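Rallow Games Library — set inspection, July
Shelf 3, set 18: folding chess set, wooden

Board opens and lies flat: pass
Hinge line: pass, no pinched fingers this round
Clasp: pass, stiff
Corner splinters: sanded once, check again in the fall
Letters and numbers readable: pass. Scuffs on the light squares are old news and not a hazard, unless you count pride. 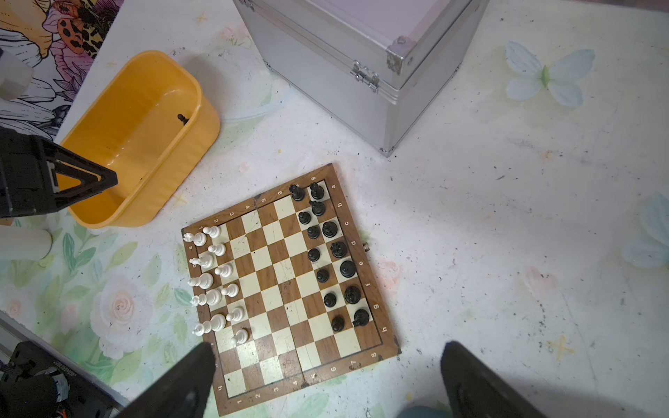 Does a set go back on the shelf if a piece is missing?
It goes in the repair drawer with a tag until a spare turns up from the Zondport box.

Felt on bases: two bare, glue ordered
Loose heads or crowns: none wobble
Small parts label on the case: missing. Print a new one. We own 564 of them, all apparently hiding.
Cleaning: damp cloth only — the Prinda spray turned set 393 sticky and it has never forgiven us.
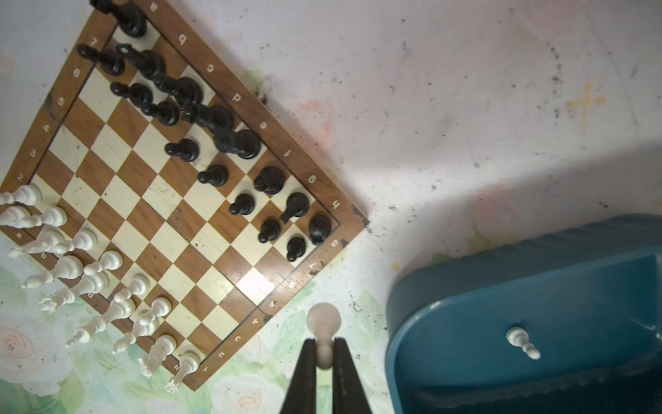

Storage gets the usual complaint. Pieces go back in the case in their bag, every time, before the board is folded. A pawn lying on its side in the blue tray is a pawn that will be under somebody's heel by closing, so empty the tray onto the board and then pack up.

Result: pass with comments. Label and felt still open.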